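Section 4. Rehearsing a new task before handover

Read this before you touch the Kingi arm. Besance's sales sheet says a bench can be retrained "over lunch." At the Gastow shop it took us until December, so plan accordingly.

4.1 Who needs to be there
Have the bench operator present, as well as the technician. The person who has done the job by hand knows which drawer sticks. The software does not.

4.2 Steps
1. Log in to Pema and open the bench model. Check that the table height matches your real bench.
2. Set the finger opening to 56 mm.
3. Set speed to 32 percent. Leave it there for the whole rehearsal.
4. Run the task from the wrist view, start to finish, with the operator watching.
5. Write down every pause or odd approach, even if Pema marks the run as passed.
6. Repeat after any change to the model.

CAUTION: A passed rehearsal is a passed rehearsal – nothing more. Do not remove guards or reassign anyone on the strength of it.

NOTE: Pema logs the operator's comments under the technician's name. Until that is fixed, add initials by hand.

Wrist views from the Pema model, gripper in the foreground: 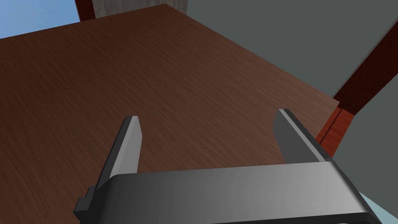
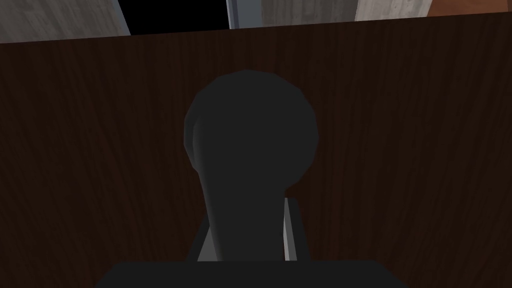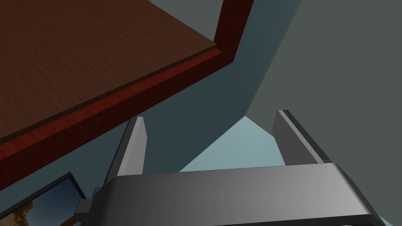
4.3 Before you sign off
7. Ask the operator what part of the job is left for them. If the answer is "standing by in case it stops," record that as work, with hours against it. The savings estimate we were given listed it as zero.
8. Keep the manual work instructions at the bench for at least 2 months after handover. People lose the knack faster than managers expect.
9. Send the form to Ashton Fairweather, extension 312. He will want the operator's signature as well as yours, and he does send them back.

If the arm faults during the first live shift, go to Section 6. Do not restart it from the tablet – the tablet does not know where anyone's hands are.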